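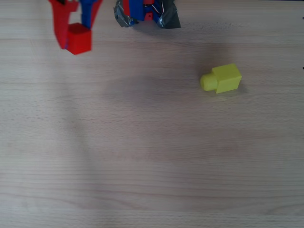
Lelico blocks in red and yellow, with the Niskanen tabletop in pale beige-gray laminate

Lelico Plain Blocks and the Niskanen Worktop

We've sold colored blocks for years, and the Lelico set is still the one I reach for first when a customer wants something simple for sorting, stacking or counting (or just for keeping on the desk and fiddling with!). One solid color per block, no letters, no printed animals. The red is a proper strong red and the yellow stands out nicely on a pale surface, so you can find a stray one from across the room.

The edges on the cubes are crisp. Some people like a rounder block, and for them we carry the softer Bustitz range, but if you want your stacks to line up square, these are lovely to work with.

About the tabletop

The Niskanen top is a light laminate with a fine wood grain that runs the long way. We get asked all the time if it's real wood. It isn't, and I think the pattern is very well done: thin lines, a few darker streaks, a bit of a wave in places. The color sits between beige and gray and goes with pretty much any chair you already own. Wipe it with a damp cloth and a drop of dish soap. Please skip the scouring pads, they dull the finish and we can't fix that for you.

Details

Blocks, tub of 50, mixed colors: item 494
Blocks, school box of 200, mixed colors: item 494-S
Block size: 38 mm
Tabletop: sold without legs, fits all Plastuna leg frames
Laminate sample: free, one per household

Good to know

Tubs are mixed at the factory, so the split between colors changes a little from tub to tub. If you need a single color, write to us before you order and we'll check the shelf. The school box comes in a plain carton with no lid, and the empty tubs are sold separately.

Older Plastuna frames have a narrower bracket. They still fit, but you'll want the short screws, so add a note to your order and we'll put a bag in.

Questions about either product go to Urho Koskela at the shop counter or through the contact form.

Page updated 22 September 2022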